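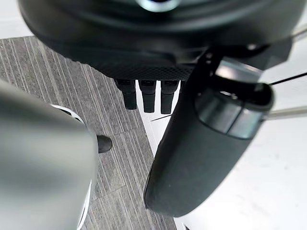

十一月一到，我就开始惦记腌菜了。去年腌的那坛芥菜咸得发苦，我妈尝了一口，默默把筷子放下，这事我记了一整年！所以今年老老实实先去问人。

上周五晚上在Zesaner小馆吃饭，碰到Oğuzhan Bilgin，聊着聊着就聊到了坛子（我们俩凑一块儿总能聊到吃的）。他说我的毛病八成出在盐上，凭手感撒，越撒越没数。回家我翻出厨房秤，芥菜晾蔫之后称了一下，3公斤多一点，这回照着比例一勺一勺算，洗坛子、烫坛子、擦干，折腾到半夜。

封坛要等14天，我第三天就忍不住想掀盖子，被家里人拦下来了。坛沿的水倒是天天添，这个千万别偷懒，去年我有一个周末出门忘了添，回来坛口那股味儿，唉，不提了。

对了，上期问大家冬天最想吃什么，收到273封回信，谢谢谢谢！萝卜干呼声最高，还有好几位来要酸豆角炒肉末的做法，下期一定写。住Dorkley那边的读者说买不到粗盐，我去菜场边上的杂货铺问过了，店里有，在最里面的货架，得蹲下来找。

等我这坛开了，不管好吃难吃都来跟大家汇报。要是又咸了，就拿去炖豆腐。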